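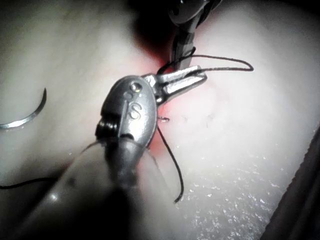
Abdelilah Benmoussa had driven the old Sesta truck over the pass to Vornirport for longer than he cared to say, and for most of that time the rear shocks had groaned at every pothole like an uncle getting out of a chair. His daughter wanted him to buy something newer (she had even found one!), but he went to Arnaud's garage instead, 67 miles there and a pot of mint tea wrapped in a towel on the seat beside him.

"You'll want the stiff ones," said Arnaud, already under the bumper. "For the load."

"What load? It's only me and the onions."

They settled on the softer pair, 232 for the two, and drank the tea while it was still warm. Going home by way of Sirnulau he took the bad bend a little fast, just to feel it, and the onions stayed where they were.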